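Clokunance opens sorting room for mixed household items at Pomare

Clokunance has opened a sorting room at its Pomare site, where small household items that arrive mixed together will be separated for reuse, repair or recycling. The room has 16 sorting places and began taking deliveries in February.

The service accepts cups, food containers, drinks cans, toys and small hand tools from 5 collection points across the Cotow district. Items are tipped into open bins at table height and parted by type before they leave the building. Materials that cannot be placed at once are held for three days and looked at again.

"Many of the things brought to us are too small or too varied for the kerbside collection," said Olesia Kushnir, Head of Household Services at Clokunance. "A cup and a tape measure need to go to different places, and the work of parting them has to be done with care."

Reusable cups and toys will be passed to Plirka, the district's lending store, which supplies schools and community halls. Nazar Onyshchenko, Manager of Plirka, said the store expected to receive 600 items in the first season - chiefly tableware and building blocks.
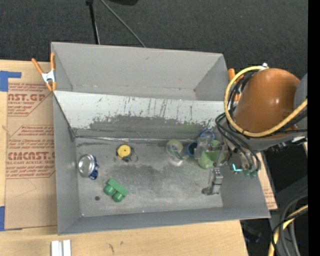

Do items have to be sorted before they are brought in?

Residents may hand over small household items mixed together in one bag or box. Food and liquid should be emptied out first, and glass should be kept apart.

Collection points are open from 9 am until 4 pm. Enquiries should be addressed to Valentyna Pavliuk, Press Office, Clokunance, Pomare.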